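suture practice thread, because three people asked and I'm off work today. Friday, December 26, 2025, leftovers for breakfast, let's go

1/ main thing first. the needle pass. everyone wants to talk about knots, knots are fine, your handoff is what's eating your time
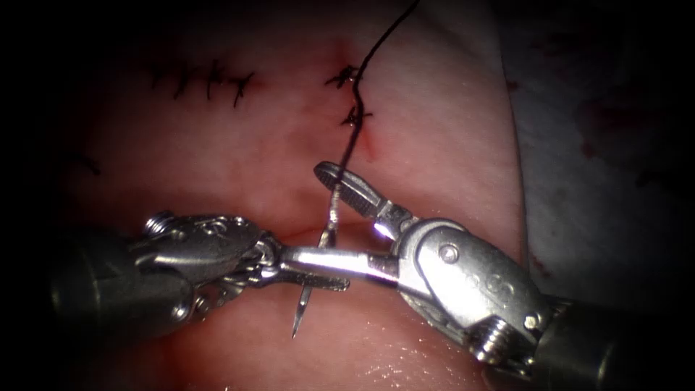
mid-pass over the pink pad. curved needle, both sets of jaws on the job

2/ look at where it's happening — right over the pad, middle of the view. don't wander off to the side to pass. you'll lose the needle in the dark and then spend forever fishing

3/ the pad. I buy the Skendano soft ones, pack of 3. they tear if you yank, and I want that. the firmer Bergeron ones forgive everything and you learn nothing off them

4/ storing them: flat, in the bag, out of the sun. I left one on a windowsill in September and it went stiff as a boot heel. still use it for the very first warmups tho

5/ ok so the pass itself. receiving jaws come in BEFORE the giving jaws let go. sounds obvious. watch your own recordings, you'll see a gap where you just kinda hoped

6/ grab the body of the needle. not the tip (you'll blunt it) and not right up on the swage where the thread joins, it bends there

7/ curved needle wants to roll. if it's rolling you're either too close to one end or squeezing at a bad angle. let go, regrip. don't fight it with your wrist

8/ thread managment. I cut mine to 14 cm for a short running drill. longer than that and I'm just pulling spaghetti. beginners always cut too long, me included, for a whole year

9/ and where's your tail?? check before every bite. the thread loves to loop over an instrument while you're staring at the needle

10/ bites: go in square to the surface, follow the curve, come out where you said you would. I dot the pad with a Binorow skin marker first. dots in pairs, then no lying to yourself about where you came out

11/ my actual session, since somebody will ask: 16 passes no stitching, just back and forth. rest. one running line. rest. then knots if my hands still like me

12/ timing. my running line was 27 minutes when I started keeping track in the Kodex notebook. not posting the current one, it's the holidays, leave me alone

13/ seriously tho don't time yourself the first couple weeks. you'll rush the handoff and get good at a bad one. I had to unlearn mine and it was miserable

14/ blunt needles. change them! if the pad is denting a lot before the point goes in, it's done. sharps bin, new one, move on

15/ someone asked if you should practice left to right or right to left. both. start with the bad one while you're fresh

16/ cleanup — pick every last bit of thread out of the pad or it snags next time. wipe it, dry it, dust of cornstarch if it's gotten tacky. cheap pads get tacky fast

17/ knots thread maybe sunday. need to find where I put the good thread first. also there is pie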